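De la tenue du plan de travail dans les cellules de manipulation

21 mars 2019

La version révisée de nos consignes internes pour les postes de préhension est entrée en vigueur à l'atelier de Brarnau. Elle remplace le texte de décembre, dont plusieurs articles se prêtaient à des lectures divergentes. Il m'a paru utile d'en exposer ici les dispositions principales, à titre personnel.

L'article premier traite de la surface. Avant chaque série, l'opérateur retire du plateau tout objet étranger à l'essai et consigne les rayures et taches existantes. Une marque ancienne, si elle n'est pas relevée, finit par être imputée à la série en cours — nous en avons fait l'expérience sur le projet Iditow. Les câbles doivent rester hors de la zone de travail et ne pas franchir le bord de la table.

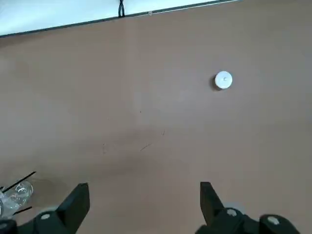 L'article 2 fixe la position de départ : pince ouverte, bras immobile pendant 5 secondes, aucune main dans l'enceinte. Une série comporte 40 prises au plus. Elle est suivie d'une pause de 15 minutes, durant laquelle la visserie des doigts est contrôlée et le contrôle inscrit au registre.

Wenche Engebretsen avait proposé que ce contrôle n'ait lieu qu'en fin de journée. Elīna Rozīte, chargée de la relecture, a maintenu l'exigence par série, et je partage sa position. Le site de Sornivcombe conserve pour l'heure son propre calendrier — un rapprochement des deux textes est à l'étude.

Les petites pièces isolées font l'objet d'une annexe distincte. Sa rédaction n'est pas achevée, et les remarques des équipes seront reçues jusqu'à sa publication.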